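Linen Room Diary, Lodhi House
26/04/2018

The morning was given over to the sorting of residents' personal clothing. Anum Kiani opened the linen room and signed for the key. Two bags had been left outside the door overnight without labels, and these were set aside until their owners could be identified. The matter has been raised before and will be raised again at the June meeting.

Ya-wen Cheung reported that the new name tapes have arrived from Flovton. The order was for 200 and the delivery note agrees, although the lettering is smaller than that approved. It was decided to use them on shirts and nightwear, and to keep the older, larger tapes for dark garments, where the small print is difficult to read.

Folding began after the mid-morning break. Dark items were taken singly and drawn out to their full length before the first fold, as set down in the room instructions. The brightly colored clothing remained in the basket in the meantime.
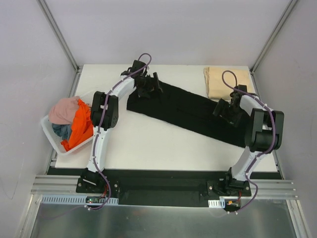

Folding table, with black garment laid out lengthwise and basket at left.

Jairo Pacheco asked whether trousers should be folded in half or in thirds. The shelves on the east wall are 40 centimeters deep, and a half fold overhangs the edge. Thirds will therefore be used from now on — the card on the door is to be amended accordingly.

A cardigan belonging to Mrs. Gauthier, tag 659, is still missing. Thérèse Gauthier has been informed and was gracious about it. The second-floor closets will be searched tomorrow.

In the afternoon Tormod Halvorsen adjusted the hinge on the tall cupboard, which now closes, though it must be lifted slightly at the handle. Supplies of starch are adequate. Clothes hangers are not, and a request has been sent to the front office. The room was locked at the usual hour and the key returned.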